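Plates, again

Quick one tonight because I have to be back in at 8 and I haven't eaten. People keep asking what the new job is, so: I teach a robot to load and unload dumbbells. By hand. My hands on the controls, its fingers on the iron. Over and over. Each try gets saved, and the pile of tries is what the model learns from.

We're at 1,665 saved episodes as of this afternoon. Sounds like a lot. Isn't.

The task is called "plates" on the whiteboard and Plondness in the code, don't ask, Refilwe named it. Adjustable dumbbell, the kind with a threaded bar and a nut you spin on. Plates go on, plates come off, plates go back to the rack. An episode is one of those moves start to finish, good grip to clean release. If I fumble and recover we keep it, with a flag. If I fumble and drop it we keep that too, in a different folder, and everybody upstairs hears it.

What I did not expect is how much of this is about the approach. Week one I came at every plate the same way, same height, same nice square angle, very proud of how tidy my stuff looked. Duygu pulled up my first batch next to hers and mine was useless. All one thing. The model trained on it could grab a plate exactly where I had grabbed plates and about a thumb's width to either side it just closed on air. Hers was all over the place. Tilted, too low, a bit off center, wrist rolled over. Looked sloppy. Worked much better.

So now I'm sloppy on purpose, which is harder than it sounds. You have to be sloppy in a way that still ends in a grip. And your hands want to settle into a groove, by the third hour they're doing the same move whatever you tell them.

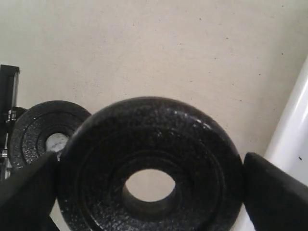 Cast iron is a pain, by the way. Dark, speckled, shiny in odd spots, and from the wrist camera one plate looks an awful lot like the next one. Put two near each other and the early models went for whatever was in between. Split the difference! Very diplomatic, very useless. Ataberk's fix was boring and it worked: more episodes with a second plate in view, near, far, left, right, half hidden. We did a whole Friday of nothing else. The in-between grabs mostly stopped after the next training run. Mostly.

The other thing is that the fingers cover up what you need to see. When you're in close the pads block the edges of the plate, which are the exact bits you care about. I've learned to watch the hole. If the hole sits right, the rest is usually right. No idea if the model has worked out the same thing. I'd like to think so. Firdevs says I shouldn't go around guessing what it looks at, and she's the one with the PhD, so ok.

Numbers, for those who like them. A good session is 36 episodes before I need a break. After that my error rate creeps up and I start getting snappy with the pedals. We tried longer blocks in the spring and had to throw out so many from the back half that it came out even, plus everyone was miserable. So 36, tea, 36, lunch, and so on. Eylül does hers with music on and swears it helps. I tried it and started moving in time with the beat, which you could see in the data, sort of a little pulse in the wrist speed. Music off for me.

Then labeling, which I always forget to count as work. Every episode gets a start mark, a grip mark, a release mark, and a note if something weird happened. Roughly 10 seconds each if it went fine. Much longer if it didnt, and you're scrubbing back and forth trying to decide if that was a slip or a regrasp. We have a doc on slip vs regrasp. It's three pages. We still argue.

The hard half of the task is the bar. Picking up a plate off a rack, fine, we're most of the way there. Getting the hole lined up over the end of a threaded bar and letting it down without catching is where the success rate falls off a cliff. The threads grab. You get one edge of the hole sitting on a ridge, the plate tips, and now you've got to wiggle it, and I cannot tell you how I wiggle it. I just do. Refilwe asked me to write down my method for the new people and I sat there for twenty minutes and wrote "wiggle." 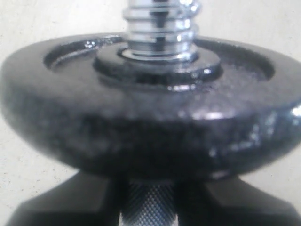

That's the whole argument for doing it this way though, I guess. If I could write the wiggle down we'd just code it. Ataberk did try, before my time. A spiral search, tiny circles with light pressure till it drops. It's fine on a smooth bar, much less fine on threads. My wiggle gets there quicker and I couldn't draw you a diagram of it if you paid me. So we record it a few hundred times and hope the shape of it is in there somewhere.

One lesson I'd pass on if you're starting something like this: reset your setup differently every time, and do it before you're tired. We've got a little script now that tells us where to put the stand and which way to turn it, because left alone all of us put it back in the same place. Every one of us. Eylül checked, she plotted the lot. It was basically a dot.

Second lesson, save your bad days. I wanted to delete my whole first week and I'm glad Duygu stopped me. Turns out even tidy boring data is ok as a slice of the mix, just not as the mix.

Next up is a second bar, the Prornstead one, with a coarser thread, so we find out if any of this carries over or if I've spent the summer teaching it one very specific dumbbell. Firdevs has a bet on with Ataberk. I'm not allowed to know who bet what in case it gets into my hands.

My forearms are killing me and I don't even lift the things. Going to find some dinner. Comments are open again, I fixed the spam filter I think, and whoever asked about glove sizes in the last post, medium, but I stopped wearing them in September.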